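**reusing flat boxes for shipping, yes or no?**

**Besnard_boxes** · 1,334 posts

Moving the parts shelf next month, I have a pile of those shallow brown boxes with the fold back lid. Want to reuse them. Club says buy new. Opinions?

**rurum_fan** · 736 posts

Reuse. Always reuse. Tape the corners and go.

**tinlid**

Depends on the corner. Once the front corner frays the whole side gets floppy. I quit using them for anything heavy, shelf stuff only.

**rurum_fan**

Floppy how? Two strips of paper tape, inside and out. Been doing that forever.

**tinlid**

Tape holds the tear. Doesn't give you the stiffness back. Stack three and see what the bottom one looks like.

**Besnard_boxes**

ok but new ones from Jidier come in packs of 30 and I need like eight. Where do I put the rest

**pollywog88**

Split a pack with somebody? I'd take ten. Also whoever is buying, get the kind with the finger hole in the lid, way easier to pull off a shelf.

**rurum_fan**

Finger hole lets dust in. Hate those.

**pollywog88**

Sticker over it. Done.

**Plurkiletti** · 3,642 posts
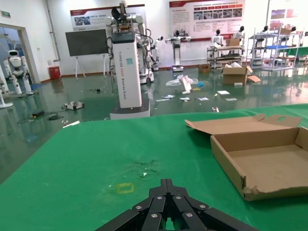
Rurum, December

Same argument at our place. Brown one on the green table, lid standing up in back with the round hole near the right end. Look at the front right corner, torn and frayed. I'd still keep it, but as a tray. Lid back, small parts in, stays on the table. Wouldn't mail anyhting in it.

And yes the floor needs a sweep. Papers and cards all over, plastic bag, coiled cable. Packing day does that, get a bin closer to the table before you start. Ours is way over by the wall, dumb spot.

**tinlid**

That corner is exactly what I mean. Tray, fine. Shipping, no.

**rurum_fan**

I'd ship in it. Tape.

**Besnard_boxes**

Going with trays for the ragged ones, splitting a pack of new for the rest. pollywog check your messages, its ten for you right?

**pollywog88**

Ten yep. Can pick up after 6 pm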